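Technical Editor, Assembly Instructions (part-time, fixed term)

Tiedemann Documentation, Kostbridge office
Reference: AI-55
Reports to: Trinity Begay, Documentation Lead

Tiedemann Documentation writes and maintains printed instructions for household goods: lamps, shelving, kitchen scales, window blinds and similar products sold flat or in parts. The Kostbridge office is looking for a technical editor to work on the Ginadness lighting manuals, which are being moved from an older page layout to a single sheet format.

The position is for 20 hours a week and runs until the end of January, with a possible extension. Hours are flexible between 7:30 a.m. and 6 p.m. Two mornings a week must be worked in the office. The rest may be worked from home.

Duties

Edit assembly and care instructions for clarity, consistent terms and correct step order.
Check each draft against the parts list and the current drawing set.
Build the product from the draft text and record every step where the reader has to guess.
Maintain the term list in Trudov, our in-house text management system.
Prepare clean source text for translation and answer queries from translators.
Mark up page proofs and sign off on final corrections.

Manuals in this series run to a maximum of 4 pages. Steps are written in the imperative, with one action per step. Warnings go before the step they apply to. Editors are expected to apply the house style guide without supervision after the training period, and to propose changes to it in writing.
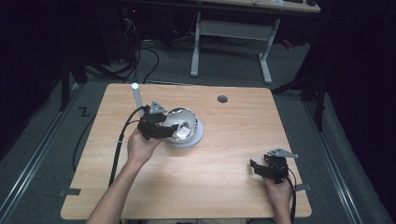
Silver dome on its round white base, on a light wooden table.

Requirements

At least 2 years of paid experience in technical editing or technical writing.
Excellent written English and a working knowledge of American spelling and punctuation conventions.
Ability to read exploded views and simple wiring diagrams.
Experience with structured text, version control or a comparable system.
Ability to assemble small products using ordinary hand tools.

Experience with product safety labeling is useful but not required. A second language is also useful, particularly for handling translator queries. Training in Trudov is provided during paid hours.

Pay and conditions

The hourly rate depends on experience and is stated in the invitation to interview. Paid leave accrues from the first day. The company supplies a laptop and one external monitor for home use. Travel between home and the office is not reimbursed. Parking is available behind the building; permits are issued at the front desk.

How to apply

Send a resume and a cover letter as a single PDF. Attach one sample of instructions you have edited, showing the text before and after your changes. Remove client names where necessary. Add a note of no more than 300 words explaining the main changes and any problem you left unresolved.

Put the reference in the subject line. Applications without an editing sample will not be read.

Selected applicants will be asked to complete a paid editing test of 55 minutes at the Kostbridge office, followed by an interview with Trinity Begay and one of the current editors. The test uses a printed draft and a parts list. Dictionaries are allowed.

Questions about the duties may be sent to Trinity Begay through the contact form. Questions about pay or leave should be marked for the personnel office.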